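Print this page | E-mail this page

Two-arm bench kit: left gripper stops before closing, cable loops at the right wrist
Posted 2020-09-05 by Rosaire Thibodeau
Product: Fleto two-arm bench kit, on trial
Supplier: Willirico
Status: open, waiting for supplier

Good morning to the support team,

I write on behalf of our evaluation group at MacPherson. We have the kit on trial until October and we must then say if we buy it or send it back. In general we are satisfied with the arms. There are two matters which I could not solve with the manual, and I try to describe them in the order I met them.

First matter. The left gripper stops before it is fully closed when it must take a flat object, for instance a phone lying on the floor of the cell. The controller then shows error 955 and the arm waits. If I clear the error, the arm continues the routine from the next step, as if the object was already taken. It does not happen with the stapler or with the pencils. The manual has an entry for 955, but it says only "grip limit reached, check load". The load of a phone is very small, so I do not think this is the correct explanation.

What I tried until now:

Restarted the controller and homed both arms. No change.

Lowered the closing speed to the slowest setting. The error comes later but it still comes.

Exchanged the routine for the one you supply on the disk, without any of our own steps. Same error.

Approached the phone from a steeper angle, with the gripper pointing down to the floor. This is better. The fingers take the phone between them and the lift can begin. 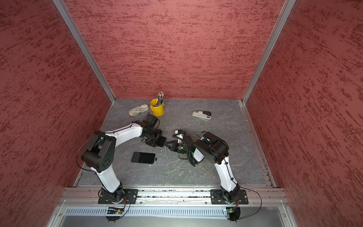

With the steep approach I ran the routine until the cycle counter showed 1,548, and after this I read the log. Error 955 was still there, but much less often than before. I would like to know if the steep approach is the recommended one, or if I am only hiding a fault in the finger calibration. The calibration page in the manual is written for the single-arm kit and the names of the menus are not the same.

Second matter. The thin cables near the right wrist are too long for the way we work. When the right arm comes back towards the centre, they make loops on the floor between the two grippers. On two occasions the left arm caught a loop and I pressed the stop button. I have not seen damage on the cable, but I do not want to wait for it.

I asked my colleague Mervin MacDonald to look at the routing. He would like to fix the cables along the forearm with clips, in the same manner as the black cable at the left elbow. Before he does this we need to know how much slack the wrist must keep for its full turn. We did not find this value anywhere. Please also confirm that clips on the arm do not end the warranty, as the trial contract says "no modifications" and does not explain what is a modification.

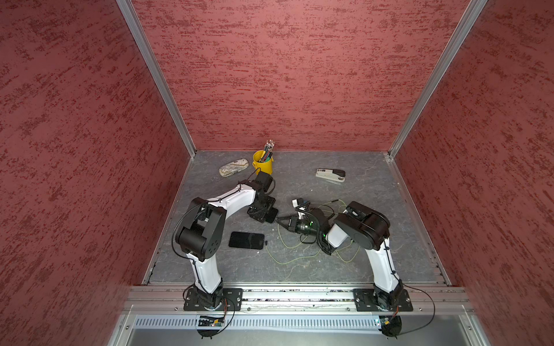 For the moment I have limited the rotation of the right wrist in the software and I keep the stop button near my hand. The cell is not left to run alone.

Settings, in case you need them: firmware as delivered, grip force on level 6, both arms on the front rail in the original holes. The grey floor of the cell is smooth, and the phone slides a little when one finger touches it before the other. Perhaps this is connected with the first matter. I can send the complete log file, but the ticket form refused it because of its size.

I would be thankful for an answer to the question of the slack first. The error we can live with for some days, the cables not so easily.

With kind regards,
Rosaire Thibodeau

Comments (3)

Tamari support: Thank you for the clear report, Rosaire. We handle the Fleto tickets for Willirico. Please try grip level 4 for flat things and repeat the finger calibration with the gripper empty. The slack question is passed to the mechanical team. Please do not fit clips yet.

Mervin MacDonald: Calibration repeated this afternoon, level 4. No 955 so far, but I made only a short run. The clips stay in the drawer.

Rosaire Thibodeau: I confirm what Mervin writes. Can you please tell me an address for the log file? And please leave the ticket open until we have the value for the wrist.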